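# Fifty-two square feet of "calm": the spare room at Silgate

Henrique Figueiredo has been telling people since June that the spare room is finished. I have slept in it for two nights and I have my doubts. It belongs to the tidying plan he calls Undo, under which every object in a bedroom must either have a home or leave the house. The plan runs to four pages. I read them in bed, having found little else to do.

My complaint is with the claim that a room stays neat once it has been put in order. Rooms get used. People come in, put things down and go off to answer the phone. Sushil Tomar, who helped Henrique paint, thinks I'm being unfair and says I should judge the furniture on its merits. Fine.

The white storage is supposed to be the star. Henrique wanted it open at the front, on the theory that you won't hoard what you have to look at. I have owned open shelves for most of my adult life and have hoarded on every one of them. I'll grant that white brightens a dark corner, and that the thick sides look sturdier than the thin stuff I have at home.

The bedspread was Sushil's pick, and he argued for it over a plain one from Satov. A pale pattern is meant to hide creases. It does nothing for whatever gets dropped on top, and the plan has no page on that.

As for the wood overhead, I expected to dislike it. Slats collect dust and somebody has to get up there with a cloth. The reddish color is warm all the same, and I would keep it.
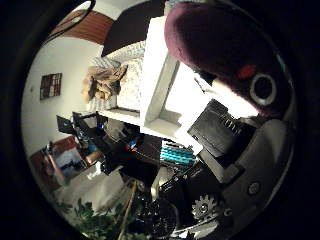

*White shelf unit, patterned bedspread, and a heap of beige and light brown cloth still waiting for its home.*

Henrique says the cloth is "in transition." Page three of Undo allows one evening for that. I'll look again when I come back for my other shoes.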